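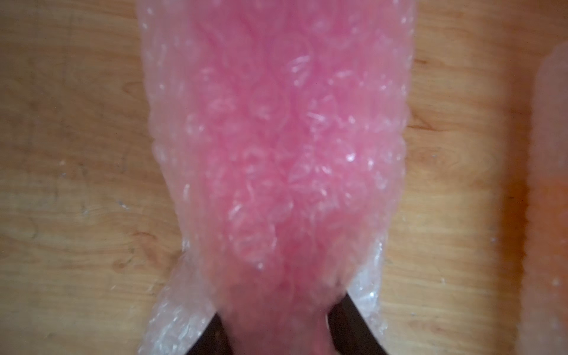 *Reading time: 7 minutes*

## Sultero two-arm bench kit, trial notes. Would you pay for this?

**mossback_ops**

We've had the Sultero kit on trial at the shop for three weeks and I have to tell the owner yes or no before the end of April. I'm leaning no. I'd like someone to argue with me before I say it out loud.

Background for anyone who hasn't sat through the sales call. Sultero sells a pair of small arms on a rail, a camera at each wrist, a control box, and a monthly plan they call Quintana. You drive the arms by hand for a while, they take the recordings, and Quintana sends back a trained routine for your task. Their pitch is that a small kitchenware seller like us can stop putting a person on the unwrap bench. Stock comes in with every piece in bubble wrap, somebody has to get it out and onto a shelf, and it's boring work that people quit over.

So our task was bowls. Take a wrapped bowl, get the wrap off, put the bowl on the shelf, deal with the wrap. I drove the arms myself for most of it and the owner's nephew did the rest.

What I liked: setup was easy. The arms clamp down well. Fingers are strong enough to hold on to a bundle and the cutouts mean you can see a bit of what you're doing. Support answers the phone.

What I didn't like: nearly everything to do with film. Bubble wrap doesn't have a shape. You take hold of the narrow end and the wide end does what it wants. You let go of it and it springs half open in a way you didn't plan for. The demo video on their site shows one neat wrap with one neat tape tab, and our supplier does not wrap like that.

**deltacrate**

Which supplier? If it's the one out of Grindon they tape like they're mad at you.

**mossback_ops**

It's them. And yes.

**hinge_and_pin**

I'll take the other side, somebody should. We've had the same kit at our place longer than you have and it paid its way, but on a dumb job: lids onto jars, same jar every time. You picked close to the hardest thing you could hand a pair of parallel grippers. Soft, shiny, see-through, never the same twice. I wouldn't judge the kit on that.

**mossback_ops**

I didn't pick it. They did! "Unwrapping and shelving" is on the front page of the brochure in big letters. If the hard thing is the thing you advertise then I get to judge you on the hard thing.

**hinge_and_pin**

Fair. I still think the brochure and the kit are separate questions.

**oldbenchhand**

They're the same question when there's one invoice.

What does Quintana cost now? It was a flat fee when we looked at it and then they started talking about "tiers" and I hung up.

**mossback_ops**

$400 a month on the plan we were quoted, and the arms are on top of that, lease or buy. Plan includes a fixed number of retrains. If your supplier changes how they wrap you'd want a retrain, and our supplier changes how they wrap depending on who's on shift.

Longer write-up from my notes, split up by part of the job so people can skip.

**Getting hold of it.** Not bad. A bundle lying on the table is easy enough to pick up if there's a narrow part to squeeze. Fat rolls are worse. The fingers press in, the air cells give, and you can't tell by looking whether you have hold of the bowl or a handful of plastic. There's no feel coming back through the controls on our kit. Sultero says that's on the way in a later version. Everything is on the way in a later version.

**Getting the wrap off.** This is where the second arm is supposed to earn its money. One holds, one pulls. When I drove it, I could do it, slowly, with some bad language. The trained routine does it when the loose end is facing up and toward the pulling arm. When the end is tucked under, it pinches at the surface and drags, and then it goes again at the same spot.
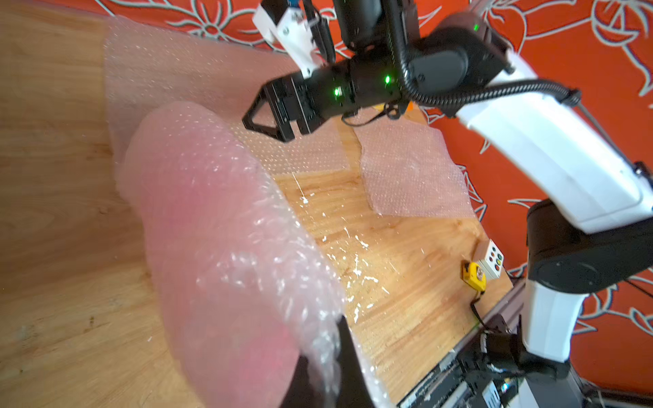

It also never cleans up after itself. Little scraps come off the wrap and stay on the bench, and a flat piece of film lying on wood is a miserable thing for these fingers to pick up because there's nothing to close on. I ended up reaching in by hand, which means stopping the arms, which means I'm standing at the bench anyway. The owner asked me what I was being paid for during that stretch and I didn't have a great answer for her.

**Shelving.** Later, I have to go do some work.

**deltacrate**

The standing there part is what killed it for us. We trialed a different outfit's setup over at the Titbridge warehouse, bigger arms, same story. On paper it frees up a person. In practice the person is a babysitter with a dustpan.

Did anybody at Sultero say what they count as a success? When we asked, theirs was "item released from packaging." Didn't matter where the item ended up or where the packaging went.

**mossback_ops**

I asked for it in writing. Got a PDF about "human-robot collaboration." So no.

**pallet_ghost**

Been reading this with interest as we're two calls deep with their sales guy. Dumb question maybe but why not just have the arm use a blade? Slit the wrap, peel, done.

**oldbenchhand**

Please don't put a blade on a machine that can't tell bowl from plastic. Also consider your insurance.

**hinge_and_pin**

Agree with oldbenchhand, first time for everything.

pallet_ghost, what you could do is change the packing instead. Ask your supplier for sleeves or bags with one open end. Arms like these are fine with a bag. Way cheaper than any retrain.

**mossback_ops**

If I could get the supplier to change the packing I wouldn't need the robot. A person gets a bowl out of an open bag before you've finished the sentence.

**hinge_and_pin**

Ok that one landed.

**mossback_ops**

Back. The rest of the notes.

**Shelving.** Better than I expected, I'll give them that. Bare bowls are a decent match for the gripper. They've got a rim, they're a plain bright color, and the camera doesn't seem to struggle with them once the plastic is gone. Where it gets bad is crowding. We use an ordinary rack with metal uprights and a wire mesh basket, because that's what we own. Every upright is something for the elbow or the wrist to bump into, and with a bowl held close to the camera you lose a big piece of your view right when you'd like to have it. 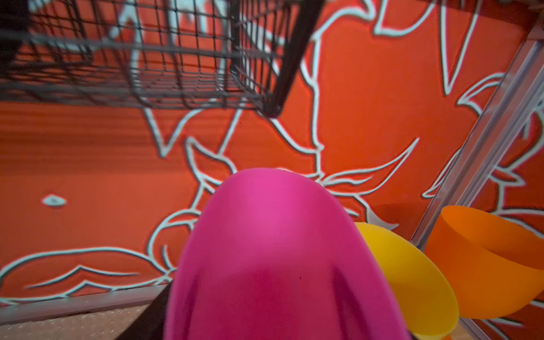
Driving by hand, I got used to setting the outside bowls down first and working inward. The routine didn't pick that up from me, or if it did it forgot. It goes for whatever gap it likes and then has to squeeze the next one in beside it. I've asked whether more recordings would fix that. I was told yes, and also told that more recordings would need the next plan up.

Also, their floor guide wants a "plain, uncluttered background." We have a patterned orange cloth up behind the bench, big floral thing, and support blamed it on two separate calls. I offered to take it down. They said it wouldn't hurt to try but probably wasn't the problem. Then why bring it up?

**oldbenchhand**

Because it's on the script. Ours was the lighting. We were told it was the windows.

**deltacrate**

We got "reflective flooring." It was a concrete floor.

**hinge_and_pin**

I'm going to defend them a bit here. Background can matter, and if you recorded with the cloth up then leave it up, don't go changing it now. Same with the rack, same with the table. What you trained in is what you run in. I do think they should tell people that on day one and not when something goes wrong.

How many recordings did you send in total? I ask as someone who sent too few the first time and blamed the kit.

**mossback_ops**

More than the minimum in the guide. I don't have the tally in front of me and I'm not going to guess and get quoted on it. The minimum is their number, though. If the minimum isn't enough it shouldn't be called that.

**pallet_ghost**

So is it a no?

**mossback_ops**

It's a no on Quintana for unwrapping. I'm less sure about the arms. If they'd lease us the hardware without the plan and let us keep our own recordings, I could see using it just for shelving bare stock, evenings, on a rack laid out for it. I've asked. The answer so far is that the recordings belong to the account and the account belongs to the plan.

**deltacrate**

Read that clause twice. It was the dealbreaker at Titbridge, more than the speed was.

**hinge_and_pin**

It's negotiable. Ours got changed, took 3 emails. Ask for the export option by name, it exists, they just don't put it on the quote. And I'd still ask for one more retrain on the trial with only tucked-under ends in the recordings. You've got until the end of the month and it costs you an afternoon.

**mossback_ops**

It costs me an afternoon of peeling bubble wrap with a pair of tweezers the size of my forearm. But ok. I'll ask about the export tomorrow morning and if they say yes I'll do the extra recordings. If they send me another PDF I'm boxing it up.

**oldbenchhand**

Save the bubble wrap for that.

**pallet_ghost**

Can you post what they say about the export? Our third call is coming up and I'd like to have it in my pocket.

**mossback_ops**

Will do. Also ask them to run your own packaging on the call, live, from your supplier, not theirs. They wouldn't for us. Maybe you'll have better luck.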